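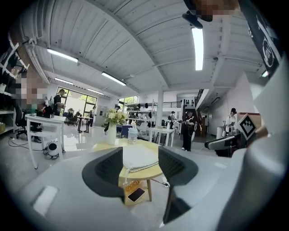 Figure 6. Gripper camera view, with a round table between the fingertips and a square marker low on the right.

4.3 Building the room map and checking marker tracking

Rusar Track needs a map of the room before it can work out where a gripper is. The map is built from one slow pass through the space, recorded with the gripper camera. Do the map pass before the first task recording and again any time large furniture has been moved.

Before you start, make sure that calibration (section 4.2) is finished for each gripper and that Bakos is running on the host computer. The status line at the bottom of the Bakos window should read READY.

Recording the map pass

1. Open the Bakos window and choose Session > New. Type a session name. Letters, numbers and hyphens are accepted, but spaces are not.

2. Under Mode, select Map pass. The frame counter resets to zero.

3. Hold the gripper at chest height with the fingers open and pointing into the room.

4. Press Record. Wait for the tone before you move.

5. Walk slowly past the work table, then around it if there is space. Keep the tabletop in view for most of the pass. Turn with your whole body – quick turns of the wrist blur the picture and the software drops those frames.

6. Return to where you started and face the same way as at the beginning. Hold still for a few seconds, then press Stop.

7. Choose Map > Build. Progress is shown in the Kerkden viewer.

A usable map has over 3,000 points. If the count is lower, repeat the pass and include more fixed detail such as shelves, ceiling beams and window frames. Large plain surfaces add very few points.

NOTE: The fingers and the gripper body are in every frame. They are removed by the tool mask before points are picked. If you see a cluster of points in the viewer that follows the camera, the mask is missing or belongs to a different gripper. Load the right one under Setup > Tool mask and build again.

NOTE: People walking about in the background do not usually spoil a map. Points that move between frames are thrown out during the build. A person standing still close to the camera for the whole pass can leave points behind, and these can be deleted by hand in Kerkden.

CAUTION: Sunlight on a polished floor gives bright patches that shift as the camera moves. The software may take them for fixed points. In a room with large windows, turn on Floor reject in the Map panel before you build.

Checking the marker

In two-gripper mode, the position of one gripper relative to the other is taken from the square marker whenever it can be seen. When it can't, the position comes from the map alone and will be less exact.

1. Select Mode > Pair check.

2. Hold both grippers in front of you so that the marker on one is inside the other's camera view.

3. Look at the Kerkden window. A green outline should settle on the white border of the marker, with the marker number next to it.

4. Tilt the marker slowly away from the camera. The outline should hold up to 55 degrees. Past that it turns yellow and then drops out.

5. Move the marker out toward the side of the view and back again. The outline should return without a jump.

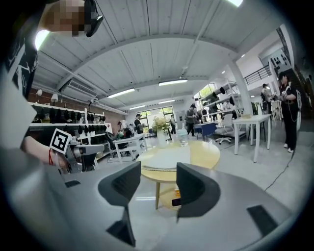

Figure 7. Second gripper at the left of the view. The marker is tilted toward the camera.

The marker does not have to sit square in the picture. A marker turned on its corner, so that it looks like a diamond, reads just as well, provided all four corners are showing. A finger or sleeve over one corner is enough to lose it.

If the outline flickers, lower the exposure time in Setup > Camera by one step and try again. If the wrong number shows, check the marker list in the session file against the printed label sheet.

Error 323 (marker scale mismatch)

This error means the printed size of the marker and the size in the session file do not agree. Measure one side of the black area, leaving out the white border, and enter the value under Setup > Marker size. Then repeat the pair check. You do not need to rebuild the map.

Saving

Choose Map > Save. A map file must be under 400 MB to load on the host computer. If yours is larger, use Map > Thin once and save again. Thinning more than once will cut into the points you need.

Maps saved with versions older than the December release open as read-only. To edit one, save a copy first.

Go on to section 4.4, Gripper width and time sync.

Erness Rusar Track Set-up Guide, revised March 21, 2025

We use cookies to remember your language and the last page you read. By continuing to use this site you agree to our use of cookies. Accept Manage settings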